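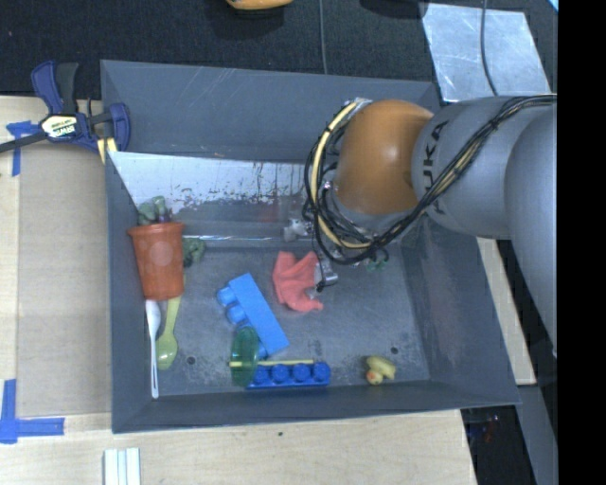

Bin cell, KUKA arm over the mixed-item bin. Item 2 below.

Bundale Handling — product review meeting, minutes
16 Jul 2022
Present: Selina Wieser (chair), Povilas Ots (notes), Amara from purchasing, Dean and Luis from the cell, Joyce on the phone for items 1 to 3
Apologies: Grirnholm rep, sent answers by email instead, see item 3

1. Last minutes
Agreed. One fix: the Jidell trial runs to the end of July, not the middle. Povilas to correct the shared copy.

2. Jidell bin picking kit, where we are
Dean gave the update. Kit is the gripper fingers, the picking software and the setup service, sold as one package by Grirnholm. Arm is ours and stays ours whatever we decide. Trial is on the gray bin with sloped walls, clamped to the bench.

Item set is the mixed one. Cup, spoon, toy blocks, duck, the red cloth, the fake broccoli etc. Selina asked why toys when customers send us returns and small housewares. Dean: hard shapes, soft shapes, shiny stuff, thin stuff, all cheap to replace. If it can do the spoon it can do most of what comes thru the returns line. Selina ok with that but wants a second set made from real returns before we sign anything.

Results so far, per Dean's log: 532 attempts over the trial. Blocks good. Cup good if upright, worse on its side. Duck fine. Cloth is the one everyone wanted to hear about — picks it up most times but sometimes lets go on the way over the wall. Spoon poor when it is lying close to the side. Fingers come down at an angle and touch the wall first, software calls it a collision and backs off. Correct thing to do, but slow.

Joyce asked for a success rate by item and not one number for everything. Dean has it in the log, not in a form anyone can read. Will do a table.

Luis: the cable bundle at the wrist needs looking at. Loops up high around the orange joint and he does not like how much slack there is. Tied, but wants more ties or a proper sleeve. Grirnholm quote has a cable dress pack as an extra. Amara to find out if it's in the price for a full order.

Luis also wants the bin held down better. Bar clamp on the corner is ok for a trial, not for a customer site. Dean said the tape on the bench is doing the job for lining it up again. Some back and forth. Agreed: clamp stays for the trial, bracket drawn up before any demo.

3. Grirnholm's answers
Email read out by Povilas, short version:
— Fingers are a wear part. Spare pair in the box, more at list price.
— Software updates included for the first year, after that yearly fee. Fee not stated. Selina not happy with that, wants it in writing.
— Setup service is 4 days on site. Anything over is charged by the day.
— Training for up to 6 people. Can be split across two shifts but has to be the same week.
— They will not quote a pick rate for cloth. They will for rigid items, if we send them 100 of our own parts first.

Joyce thought the last one was fair. Selina less sure, says we'd be doing their testing for them. Povilas pointed out we would get the parts back and a report. Left open, see actions.

Joyce left the call here.

4. Compare with the in-house option
Wieser option (Selina's name is on it because she wrote the first draft, will be renamed) means our own fingers on the same arm plus software we license seperately. Cheaper to buy. Luis says not cheaper once you count his time and Dean's time, and no one to phone when it stops. Dean likes that we could change the finger shape ourselves, the spoon problem is a finger shape problem in his opinion. Asked if Grirnholm would sell software only. Nobody knew. Amara will ask.

No vote. Selina: wants both costed on one page, same headings, hours included.

5. Cell matters
Floor of the bin is getting scuffed. Luis asked if that affects the vision side. Dean doesn't think so but hasn't checked, would like a new liner to compare. Approved, small spend.

Stop button test was done before the trial started, sheet signed. Next one due before the real returns set goes in.

Item list needs to be pinned up next to the bench so whoever resets the bin puts the same things back. Has been a bit random. Luis will laminate one.

Runs are being logged by initials only and two people have the same ones. Use first name please.

6. AOB
Amara: purchase orders over the normal limit now need two signatures, this one will be over, so allow extra time.
Luis: can we get a second stool in the cell. Yes.
Povilas: visitors asking to see the kit running. Ok with Selina as long as someone from the cell is there and no filming of the sofware screens, Grirnholm's terms.

Actions
Dean — table of results by item, incl. why each failure failed
Dean and Luis — second item set from real returns, hold for Selina to look over
Luis — cable slack at wrist, interim fix now; bracket drawing for bin; item list
Amara — dress pack price, software only price, yearly fee in writing
Povilas — one page costing, both options; correct last minutes
Selina — decide on sending parts to Grirnholm, tell Joyce either way

Next meeting when the trial ends, Povilas to send the invite. Same room unless told otherwise.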